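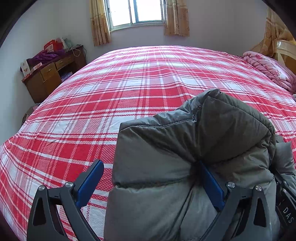
Vol. 3, No. 2, p. 751

Figure 4. A puffer jacket held between the blue finger pads, over a plaid bedsheet. Wrist view, hand-held gripper.

4.2 Where the grasp estimator gets confused

I'll admit that garments were my idea, and Yesenia Ayala has been very patient about it. Our grasp estimator (we call it Jitar) was written for boxes and bottles, things that keep their shape when you squeeze them. A quilted jacket doesn't! In Figure 4 the right pad has sunk into a crease of the fabric, so the pad outline that Jitar wants to track is partly swallowed by the thing it's holding. The old code read that as "jaw closed further than commanded" and opened up to compensate, and you can guess how that went for the jacket.

The fix was simpler than I feared. We stopped asking the segmenter for a full pad outline and asked for whatever blue edge it could find on either side, then let the jaw geometry fill in the rest. The pivot screws help a lot here – they're round, silver and rigidly attached to the arms, so they make good anchors even when the pads are half buried. Kanchan Chaturvedi rewrote the fitting step over a long February, and it now runs at 40 frames per second on the same machine as the planner.

The background gave us a second headache. The wide lens bends the red bands of the sheet, and our plane fitter, Gammont, took those curves for real bumps in the bed. Undistorting first gets rid of most of it. Bright window light is still a problem, and we just mask anything saturated before Gammont sees it.

We trained on 3000 frames and held out 516, splitting by room so that the same bedding never showed up on both sides. I wanted to split by garment too, but we didn't have enough jackets for that to mean much. The remaining failures are mostly dark folds tucked behind a jaw, where the estimator can't tell fabric from gripper body. Section 4.3 looks at what the planner does when it gets one of those wrong.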